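Plallunden simulation gallery
Posted by Nazar Kushnir, May 26, 2026

Plallunden is the planning layer we run on top of our tabletop arm controller. It takes a target pose, checks it against the collision model and hands back a timed path. The pages below cover the pick-and-place work, all of it rendered in our Pidska simulator. Rami Hamdan wrote most of the grasp code.

Overhead view, arm over the yellow bin 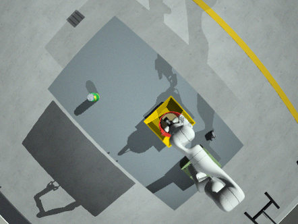 Planning runs at 20 Hz and the low-level controller runs faster underneath it. When a new path comes in, the controller blends into it over 10 control steps. We moved to this scheme in February, after the old stop-and-replan loop made every transfer too slow. The regression suite now has 251 scenarios and takes nearly 4 hours on one machine.

Side view, gripper over the red bucket

Release height is set per container. The planner keeps the fingers above the rim and opens them only after the wrist speed drops below a limit. 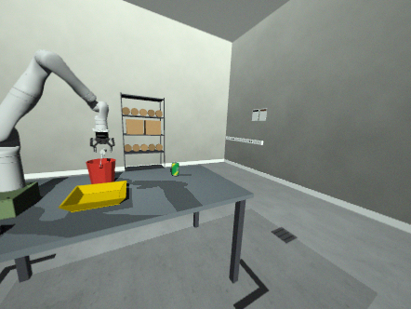
Can the planner be used without the simulator?
It can. The planner talks to the arm through a small driver interface, and Pidska is one driver among several. Settings for each driver are in the Stetsiuk config folder.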